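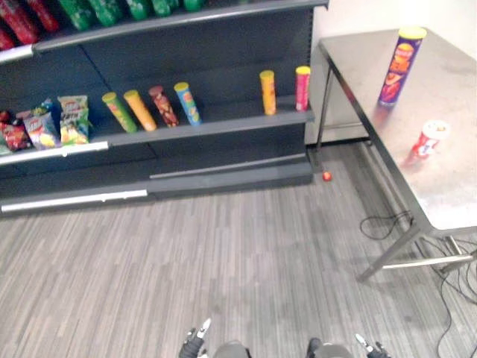
Photo: Rastport

First time exhibiting at a trade fair, do we need to rent the organizer's stand package?

My partner and I run a small snack import business called Nevico, and in June we're doing our first real trade fair. We've only ever walked fairs as visitors, so this is all new to me and I'm a little overwhelmed by the exhibitor manual (it's a monster).

Here's my situation. We booked the smallest floor space they had and now the organizer keeps emailing me about their all-in package, with walls, carpet, a counter, one spotlight and a storage closet. A stand builder called Brekke gave us a quote too, and it came in $300 under the package, but that one doesn't include electricity or the cleaning. I can't tell if I'm comparing the same thing or not!

I'd also like to know how people handle samples. Do you ship them to the hall ahead of time, or do you drive them in yourself? We're close enough to drive but I've heard horror stories about the unloading line on setup day.

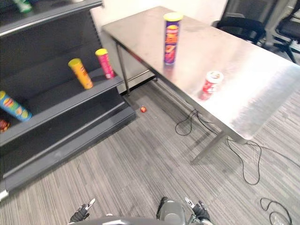
And if anybody has opinions on badge scanners I'm all ears. The rental is another $300 for the whole fair, and I was kind of hoping a notebook and a stapler would do the job. We're two people. I don't think we'll be swamped.

Thanks in advance – sorry this got long.

Posted by snackimporter_nevico

PalletJackPaula

Go with the package the first time. I know it looks boring and the counter is always a bit wobbly, but you get one bill and one phone number to call when something's wrong. With an outside builder you'll be ordering power yourself, and the price for that goes up once the early deadline passes. Check the manual for the date, it's usually buried in the technical services part. Cleaning too. Once you add those in, I'd bet your savings are mostly gone.

We did our own stand through an outside builder the second year and I was happy with it, but by then I knew what to ask for.

On samples, we drive. I've been to 5 fairs now and I have only shipped once. The boxes went to the wrong hall and I spent the morning walking around with a very nice forklift driver trying to find them. If you drive, look up whether you need a time slot for the loading dock. Some places want a cash deposit at the gate, and you get it back only if you're out again in time. Bring your own hand truck and write your stand number on every single box, on more than one side.

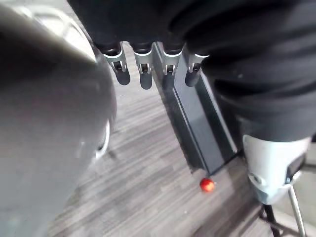 On the floor at setup.

Oh, and lock your storage closet on the last evening. Stuff walks off during teardown.

halfdome_sales

notebook is fine

I mean it though, we rented the scanner from the organizer once and got a spreadsheet full of names with no clue who wanted what. Staple the business card to a page and write down what they said. Follow up the same week.

Endico_Mark2

I'd disagree a little with the post above me on the scanner. It depends on who you're hoping to meet. If you're after a handful of store buyers, sure, a notebook. But if it's a fair with a public day (ours had one on the Saturday) you'll get people coming by nonstop and nobody carries cards anymore. There are phone apps that read a card or a badge for a lot less than the rental, just make sure the fair's badges work with yours before you pay for anything.

For the stand question, ask both of them for a written list of what's in the price and lay the two side by side. My list would be:

Power, including who pays for it overnight if you need a fridge
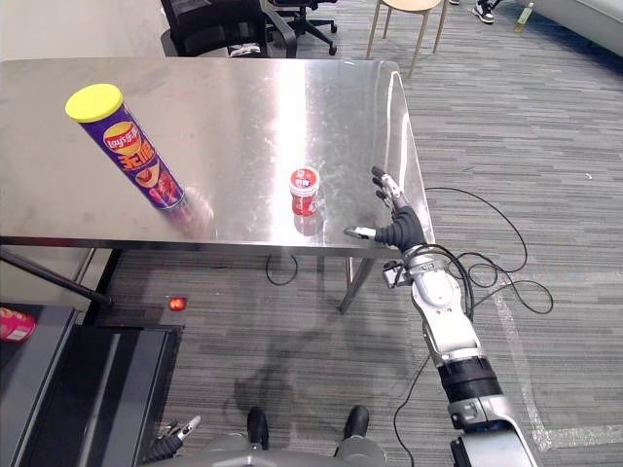 Carpet and the plastic film on top of it, and who takes that film off

Waste removal after teardown

Furniture, and whether you can swap the counter for shelves or a table

Insurance. The organizer's liability cover usually isn't for your goods, so call your own agent and ask about property at exhibitions

Ask about food rules as well. If you're opening bags for people to taste you may need to register that with the organizer, and some halls want a hand sink nearby. We found that out 3 days before opening and it was not a fun week. A sealed sample to take home was no problem at all at ours, but I'd get it in an email from them.

Good luck in June, and wear the ugly comfortable shoes!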